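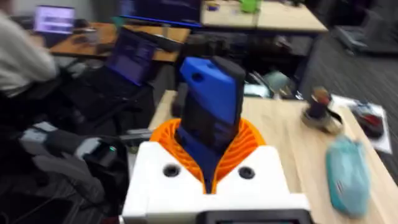
Handout 4: The Desk as a Work Surface

3 min read

Skelcombe short course, Workspace Habits. Read before the September session.

Most advice about desks is sold by people who sell desks. Be suspicious of it, including the parts repeated in this course. The Stillero guide says a clear surface lets you work up to 50 percent faster. It gives no source, and I have looked.

What we can say is duller. Things that get used drift toward the hand. A teal mouse lying at an angle on bare wood, with a white mouse pad farther along and something else parked on top of it, is a common enough arrangement. The tidy answer is to put the mouse on the pad. Maybe. Plenty of mice track fine on wood, and a pad that has become a shelf may be more useful as a shelf.

Small upright objects are a different matter -- they get knocked over. Keep them out of the path of your sleeve.

For class

Clear your own desk for 10 minutes, then work as usual. Write down what comes back and where it lands. Don't correct it.

Skip the Chaimongkol sorting chart unless you enjoy charts. It assumes every item has one proper place, and I have yet to see a desk where that held for a week.

Bring your notes, messy or otherwise.

Related handouts
Drawers and What Ends Up in Them
Do Chairs Matter as Much as They Cost?
The Prulik Labeling Method, Reconsidered
Cables: A Short Complaint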